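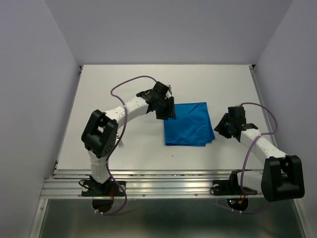
3.2 Alignment of layers in the folded state

A square fold of a single cloth is usually scored by its outline, on the assumption that a compact outline implies well-matched layers. Our data do not support this assumption. Outline and layer alignment vary independently, and a fold can satisfy one criterion while failing the other. The blue cloth in Figure 4 is a case in point: the left and bottom edges are fairly straight and the overall shape is close to square, yet on the right side a narrow wedge of an underlying layer extends past the upper one and widens toward the lower right corner. A measure based on the bounding square alone would rate this fold highly.

Figure 4. Folded cloth with layer offset on the right side.

We therefore record the offset separately. For each fold, the exposed width of the lower layer is measured at 30 positions along the edge with the largest visible mismatch. A constant width indicates translation of one layer over the other. A width that increases along the edge, as in Figure 4, indicates an angular error between the layers — a small rotation is enough to produce a clear wedge at the far corner. The two cases are kept apart in the analysis. Translation can often be reduced by shifting the top layer, whereas an angular error generally requires the last fold to be opened and repeated.

Corners at which the fabric turns over are excluded from the measurement. They tend to be rounded, and the degree of rounding depends on the thickness of the cloth and on how firmly the fold was pressed. Shallow surface creases are noted but carry no penalty, following the procedure of Strazds and Vanags for the Hernamden linen set. Hems are treated as part of the edge.

The full set contains 200 folds. Scores for outline and offset are reported side by side in Section 4 and are not combined into a single value.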